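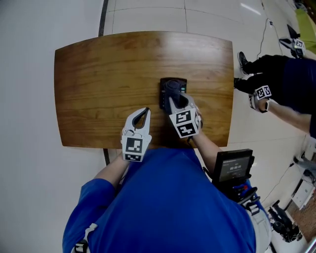 양손 그리퍼 탁상 작업. 오른손 그리퍼가 검은 받침 위에 세워진 원통형 손잡이를 잡고 있다.

Jimomby 조작데이터센터입니다. 휴대형 그리퍼를 이용한 시연 수집 작업에 적용하는 「Navier 작업수칙」 개정판이 2월부터 시행되었습니다. 참여 기관의 문의가 많았던 조항을 이 타래에서 안내드립니다.

1. 마커 관리
그리퍼 본체의 기준 마커는 작업 시작 전에 모든 면을 점검합니다. 긁힘, 들뜸, 오염이 확인된 마커는 닦아서 쓰지 않고 교체합니다. 소매나 스트랩이 마커를 가리지 않도록 복장을 정리하고, 교체한 마커의 번호는 작업일지에 기재합니다.

2. 시작 자세
기록을 시작한 뒤 10초간 양손 그리퍼를 탁자 위에서 정지 상태로 유지합니다. 이 구간이 누락된 기록은 뒤의 동작이 양호하더라도 반려합니다. 개정 전에는 권고 사항이었으나 이번에 의무 조항으로 변경되었습니다.

3. 대상물 배치
탁자에는 해당 과제의 대상물만 둡니다. 계산기와 같이 버튼과 표시창이 있는 물건은 과제 지시서에 놓는 방향을 명시합니다. 지시서에 방향이 없으면 작업자가 임의로 정하지 말고 진행 담당자에게 확인을 요청합니다.

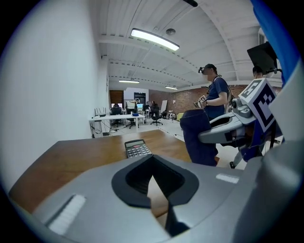 4. 주변 인원
같은 공간에 다른 작업자나 사무 인원이 있는 경우에도 수집은 가능합니다. 다만 촬영 범위에 들어올 수 있는 모든 인원에게 사전에 고지하고 동의를 받아야 하며, 얼굴은 외부 제공 전에 반드시 비식별 처리합니다. 모니터 화면에 업무 자료를 띄워 둔 경우도 같은 조항의 적용을 받습니다.

5. 바닥과 케이블
작업자의 이동 범위 안에 있는 케이블은 고정하거나 치웁니다. 사용하지 않는 그리퍼는 지정된 보관함에 넣는 것을 원칙으로 합니다. 휴식 중에 잠시 내려놓을 때에도 통행로는 피하여 주십시오.

6. 천 종류의 취급
극세사 천과 같이 형태가 일정하지 않은 대상물은 매회 시작 형상을 지시서에 따라 다시 맞춥니다. 그리퍼 안쪽 패드에 보풀이 남았는지 한 회가 끝날 때마다 확인하고,

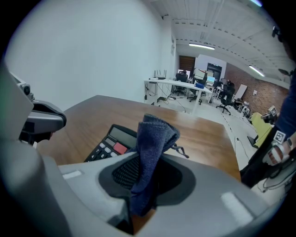 보풀이 남아 있으면 제거한 뒤 다음 회를 시작합니다. 천이 다른 대상물을 일부 가리는 배치는 허용합니다. 이 경우 가려진 물건의 이름을 일지의 비고란에 적습니다.

7. 검수 현황
Clarkdale 실습동에서 개정 수칙을 시범 적용하여 수집한 기록은 594건입니다. 이 가운데 509건이 형식 검사를 통과하였고, 내용 검수까지 마친 최종 승인 기록은 475건입니다. 형식 검사에서 반려된 사유로는 시작 정지 구간 누락이 가장 많았습니다.

8. 반려 기록의 처리
반려된 기록은 즉시 삭제하지 않습니다. 반려 사유를 기재하여 별도 저장소에 보관하며, 동일 과제를 재수집할 때 원본 번호를 함께 적습니다. 기관별로 따로 사용하던 반려 사유 코드는 인정하지 않으니 개정판의 공통 코드를 사용하여 주시기 바랍니다.

수칙 전문과 작업일지 서식은 센터 자료실에 게시되어 있습니다. 조항 해석에 관한 질의는 기관 담당자를 통해 서면으로 접수합니다.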